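How a Robot Learns in a Pretend Room

Hello! Welcome to the page for our younger readers. My name is Khôi Trịnh and I am in my second year in the robot club. Our teacher, Mr Mwaipopo, asked me to explain our project to children who are thinking of joining us. I will try to use easy words. If there is a hard word, I will tell you what it means.

What is a simulation?

A simulation is a pretend world inside a computer. You know this already if you have played a game with a car or a farm in it. The car is not real, but it turns when you press the key, and it stops when it meets a wall. Our pretend world is the same kind of thing. It has a floor, walls, furniture and a robot arm. We gave it the name Zoncombe, which is a name Kiprono made up when he was very tired.

The computer must know many things about this world. It must know that a ball is round and can roll. It must know that a table is hard, so the robot's hand cannot go through it. When we forget to tell it such things, very strange results come. In my first week I made a spoon which fell through the table, through the floor, and then down for ever. I had to close the program to stop it.

What is a robot arm?

A robot arm is a machine with joints, as you have a shoulder, an elbow and a wrist. Please move your own arm now, slowly. Can you feel how many places it bends? A robot arm has a motor in its joints, and the program tells every motor how far to turn. At the end of the arm is the hand. We call it a gripper, because to grip means to hold tightly.

In Zoncombe we put the arm in a dining room.

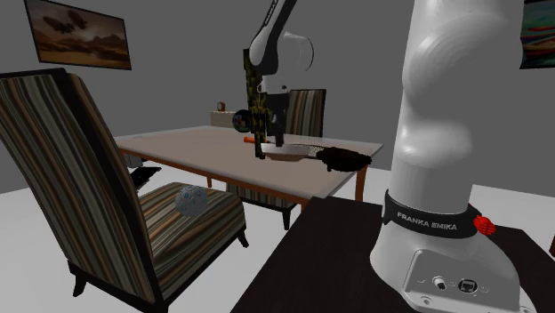
The pretend dining room, with the white robot arm, a frying pan on the table and a ball on the chair.

I like this room very much. It even has paintings on the wall and a small clock. The paintings are of no use to the robot, but a room in a real house is full of things, and the robot must learn which ones matter for its job. If you ask it for the ball, it should not come back with the frying pan!

How do we tell it what to do?

We write the job in small steps. Let us say that the job is to pick up a ball. You would just pick it up, without thinking. For a robot, the list is longer:

Find the ball.
Open the gripper.
Move above the ball, but do not touch it.
Go down slowly.
Close the gripper.
Check that the ball is there.
Lift.

You can try this at home with a friend. One of you is the robot and must close the eyes. The other one is the programmer and gives the orders. Use a soft thing, such as a sock. The robot must do only what it hears, and nothing more. My sister was the robot and I told her "go down", so she sat on the floor.

What does the gripper look like from near?

When we move our view very close to the hand, everything looks much bigger, and a little bit strange.
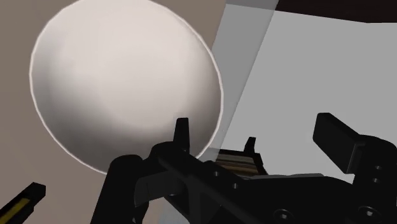 Gachanja Junior Robot Club, Simulation Team

The black parts are the gripper, and the large pale shape is a sphere. Sphere is the word for a shape like a ball. Look carefully at its edge and you may find that it is not perfectly round. Computers often build a round shape from many small flat pieces. With more pieces it looks smoother, but the computer has more work to do and becomes slow. Our club computers are old, so we use fewer pieces.

The tall black part on the right is a finger. It is flat, not like your finger, and it has no nail.

Does the robot make mistakes?

Yes, many. Last November Othmane Bennani and I let our program try the ball job 343 times in one afternoon. We only had to press the start button and then look at the results. The program was good when the ball was in the middle of the table, and bad when the ball was near the corner. Othmane found the reason: we had written one number wrong, and the arm always stopped too early on that side. In a pretend room you can drop a thing as many times as you want, and there is nothing to sweep up afterwards.

Can I join?

You can join if you are nine years or older. You do not need to know programming, and you do not need a computer at home. There are 20 places in the club, and we work in groups of two, so that there is always a person to ask. Please bring a notebook with squares, because we draw our plans on paper first.

Ask your parents to send the form to Mr Mwaipopo before August 31, 2020. In the first meeting you will make a ball roll off a table. Then you will learn how to make it stay there, and this takes longer.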